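Price the Small Jar Fairly

I have painted signs in Plonport for 20 years, and my complaint is about jar sizes. Most of the sizes, japan colors and slow varnishes I use come in quarts now. A quart of slow size will do more gold leaf than I lay in a year. By spring there is a skin on it as thick as a belt, and what sits under the skin drags.

Fitis still sells half pints. They charge nearly the price of the quart for them, and the catalog calls this a handling cost. I have filled jars. It doesn't take that much handling.

The usual answer is to split a quart with another painter. Hanna Sydorenko and I did that for a while, but she works over in Vidcombe and wants a 3-hour size for outdoor work. I want the slow one for glass. We ended up trading leaf for brushes and each throwing out old varnish anyway.

Stelmakh had it right before they dropped the line. Eight colors, small tins, a date stamped on the lid. You knew how old the stuff was before you opened it. I would pay extra for that stamp alone.

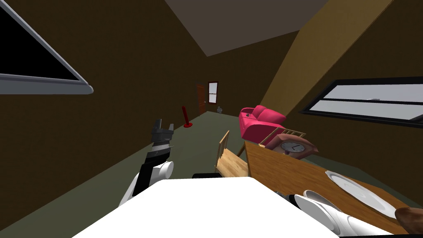 Attic room with dark brown walls and a gray-green floor.

I know the suppliers are small shops themselves and a short run costs money. But sign painters buy a little at a time — we always have — and a product that spoils on the shelf isn't a bargain at any size. Put the half pint back at a fair price and date the lid. I'll order six tomorrow.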